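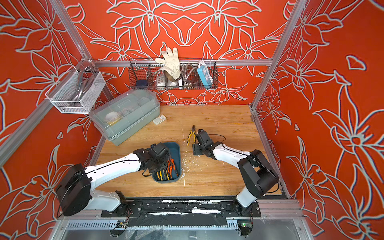
Sutis Compares Two Gripper Designs on Hand Tools

Engineers at Sutis have finished the first round of a side-by-side trial of two robot gripper designs, using pliers and other common hand tools as test objects. The company said Thursday that the results will decide which design goes on its two-arm workbench system, known as Mamo.

The trial compared the Beten, a parallel gripper with stiff fingers that Sutis has used for two years, with the Murine, a newer design with a softer fingertip and a lower closing force. Both were run on the same pair of arms with the same controller settings. Only the grippers were changed between sessions.

Over the course of the round, the team logged 2,346 pick attempts. Each attempt was limited to 30 seconds. If the tool was not in the tray by then, the attempt was scored as a miss and the bench was reset.

Bethel Gidey, who leads testing at Sutis, said pliers were chosen as the main test object after customers in plumbing and electrical supply asked for help with sorting returned tools.

"A box is easy. You know where the sides are," Gidey said. "Pliers lie flat, the handles spread, and the weight is all up at the jaws. If you pick them up in the wrong place they swing."

The Beten did better on tools lying by themselves on the tabletop, where its stiff fingers could get under a handle without bending. The Murine did better in the tray, where tools lie close together and a hard finger tends to push one tool while reaching for another. Neither gripper was damaged during the round, although the fingertip pads on the Murine had to be replaced twice.

Sutis did not release separate success rates for the two designs. Gidey said the figures would be held until a second round is complete, and that the gap between the grippers was smaller than the team had expected.

The arms were driven by an operator for the first part of the trial and ran under their own control for the rest. Pongsak Thepsuriya, a controls engineer on the project, said the operator sessions turned up a problem with wrist cables. On long reaches across the bench, the cable loop could pull tight and turn the gripper slightly off line just before it closed. The team has since rerouted the cable on its test units and added slack at the wrist.

"We were blaming the fingers for something the cable was doing," Thepsuriya said. He said attempts affected by the fault were removed from the comparison and run again.

The walls around the bench carry a bold flower print in orange-red. Thepsuriya said patterned panels were used through the whole round to check that the vision software could still find a tool against a busy background. Plain gray panels will be used next for comparison.

The second round is set to start in January. It will add pipe fittings, work gloves and coiled hoses, and each gripper will have to work for 90 minutes without a stop. Sutis also plans to test a mixed setup, with a Beten on one arm and a Murine on the other.

Gidey said the mixed setup was her own preference, but that it would mean stocking two sets of spare parts for every bench. A decision on the production gripper is expected after the second round.

Last updated: Thursday, 4:15 p.m.

Contact the newsroom | Copyright, all rights reserved | Back to top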